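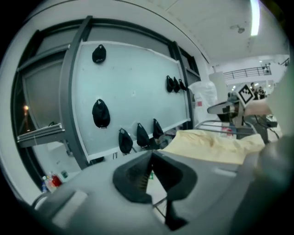
Glass board with hanging pouches, gray frame.

Home Products Boards and Frames Storage Service Contact

Tresville Glass Board and Hanging Storage

The Tresville board is a glass writing surface set in a metal frame, intended for rooms in which people write, sort and store small items in one place. The surface is a pale blue-white. The frame is dark gray, and its heavy side post follows a curve along the left of the panel. Beside the post the unit continues into a recessed section with a projecting gray shelf tray, suitable for markers, cloths and other light articles.

Small black pouches may be hung directly on the board. They can be spaced apart or grouped closely, according to the needs of the room. Customers who write on the board daily are advised to keep the pouches toward one end or along the lower rail, so that the center of the glass stays clear.

Hanging pouches are supplied by Mamus in packs of 40. Hooks are ordered separately. Please quote reference 725 for the board and reference 70 for the pouches.

Care of the Surface

Wipe the glass with a soft, dry cloth at the end of each day. Marks that have been left for a long period may be removed with a damp cloth and a mild cleaner. Abrasive pads must not be used on the glass or on the frame. Pouches should be taken down before the board is washed and put back only when the surface is dry.

Floor Basket

The Joka basket is offered as a companion to the board. It is a round white basket with a pleated rim and a dark gray interior, and it stands directly on the floor. It receives cloths, covers and soft articles that are too large for the pouches.
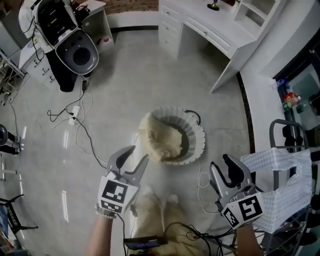
Round basket in use, with beige cloth over the side.

The basket should be placed in open floor space, clear of power cords. A position within reach of a desk or shelving unit is recommended. Folded items keep their shape better than items dropped in loosely — this applies in particular to heavier fabrics.

Ordering and Delivery

Boards are delivered in 2 packages, one for the glass and one for the frame. Installation is carried out by Pavlović and must be booked when the order is placed. Baskets and pouches ordered without a board are sent by regular parcel service. No deliveries of glass are made in February.

Questions concerning boards and installation should be directed to Trí Lò. Questions concerning baskets, pouches and returns should be directed to Dénes Csonka.

Page revised 09/10/2019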